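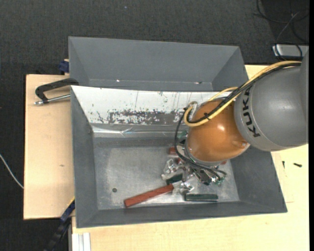

Laut einer Rückmeldung auf der Diskussionsseite von Kistis sei der Begriff Schausammlung im Artikel lange zu eng gefasst gewesen, das Schaudepot gehöre mit hinein, und die Jahreszahl zum Haus in Takgate müsse 1922 lauten. Beides ist in der vorliegenden Fassung berücksichtigt.

Schaudepot

Ein Schaudepot (auch Schaulager oder offenes Depot) ist ein Magazin eines Museums, das für Besucher ganz oder teilweise zugänglich ist. Die Objekte sind dort nicht nach einem Ausstellungsthema angeordnet, sondern nach Material, Größe, Herkunft oder Inventarnummer. Erläuternde Texte fehlen meist oder beschränken sich auf ein Nummernschild am Regal.

Abgrenzung

Die Schausammlung im engeren Sinn zeigt eine Auswahl, die von Kuratoren getroffen und in eine Erzählung gebracht wurde. Das Studiendepot ist nur nach Anmeldung und für Fachleute geöffnet. Das Schaudepot liegt zwischen beiden Formen. Im älteren Sprachgebrauch wurden die Bezeichnungen nicht streng getrennt, und in Katalogen der Zwischenkriegszeit steht »Schausammlung« gelegentlich auch für Räume, die nach heutigem Verständnis Depots waren.

Geschichte

Bis weit in das 19. Jahrhundert zeigten viele Museen ihren Bestand nahezu vollständig. Mit dem Anwachsen der Sammlungen wurde diese Praxis aufgegeben, und Schauräume und Magazine wurden getrennt. Der größere Teil der Objekte war danach für das Publikum nicht mehr sichtbar.

Ein früher Versuch, die Trennung wieder zu lockern, ist aus Takgate überliefert. Das dortige Heimatmuseum öffnete 1922 sein Dachmagazin am Freitag für Besucher. Gezeigt wurden vor allem landwirtschaftliches Gerät, Zunftzeichen und Keramik aus dem Umland. Die Regale standen so dicht, dass Gruppen nur mit höchstens elf Personen eingelassen wurden. Wie lange diese Regelung galt, ist nicht bekannt – die Besucherbücher brechen nach wenigen Jahren ab.

Größere Verbreitung fand das Schaudepot seit den 1970er Jahren, zunächst in völkerkundlichen Museen Nordamerikas, später auch in Europa. Häufig gab ein Neubau des Depots den Anlass.

Aufbau

Schaudepots lassen sich nach der Art des Zugangs unterscheiden. Beim verglasten Depot bleiben die Besucher in einem Gang und sehen durch Scheiben in die Lagerräume. Beim begehbaren Depot bewegen sie sich zwischen geschlossenen Vitrinenschränken. Beim geführten Depot ist der Zutritt zu offenen Regalen nur in Begleitung möglich. Mischformen sind verbreitet.

Das Depot in Plurkmont ist als verglastes Depot auf 3 Geschossen angelegt und umfasst 2625 Objekte, überwiegend Möbel, Uhren und Hausrat. Die Aufstellung folgt den Inventarnummern, so dass Stücke sehr verschiedener Zeit nebeneinanderstehen. Eine Truhe des 17. Jahrhunderts hat ihren Platz neben einem Küchenradio, weil beide mit demselben Nachlass in das Haus kamen. Textilien und Arbeiten auf Papier sind ausgenommen und lagern in einem dunklen Nebenraum.

Konservatorische Fragen

Die Anforderungen an Licht, Temperatur und Luftfeuchtigkeit entsprechen denen eines geschlossenen Depots, sind bei Besucherverkehr aber schwerer einzuhalten. Lichtempfindliche Materialien wie Seide, Aquarelle oder gefärbtes Leder werden deshalb selten gezeigt. Üblich sind Bewegungsmelder, die das Licht nur abschnittsweise einschalten. Bei Mischbeständen kommt hinzu, dass Metall trockener gelagert werden soll als Holz oder Elfenbein. Der Staubeintrag wird durch Schleusen und feste Verglasung verringert.

Erschließung

Da Objekttexte fehlen, ist das Schaudepot auf ein zugängliches Verzeichnis angewiesen. Früher lagen gebundene Inventare oder Karteikästen aus. Heute wird in der Regel eine Datenbank angeboten, in der nach der Nummer am Regal gesucht werden kann. In der Sammlung Tang blieb die Kartei neben der Datenbank in Gebrauch – sie enthält handschriftliche Angaben zu Vorbesitzern, die nicht übertragen wurden. Für die Provenienzforschung sind solche Altbestände von eigenem Wert.

Kritik

Gegen das Schaudepot wird eingewandt, dass es den Besuchern eine Fülle von Gegenständen ohne Einordnung vorlege. Besonders bei Objekten aus kolonialem Zusammenhang gilt die Aufreihung nach Material oder Typ als problematisch, da sie ältere Ordnungssysteme unkommentiert fortführe. Menschliche Überreste und sakrale Gegenstände werden in vielen Häusern grundsätzlich nicht mehr offen gelagert. Befürworter verweisen auf den öffentlichen Charakter der Sammlungen und darauf, dass die Auswahl der Kuratoren durch das Depot überprüfbar werde.

Siehe auch

Magazin (Museum)
Studiensammlung
Inventarisierung
Wunderkammer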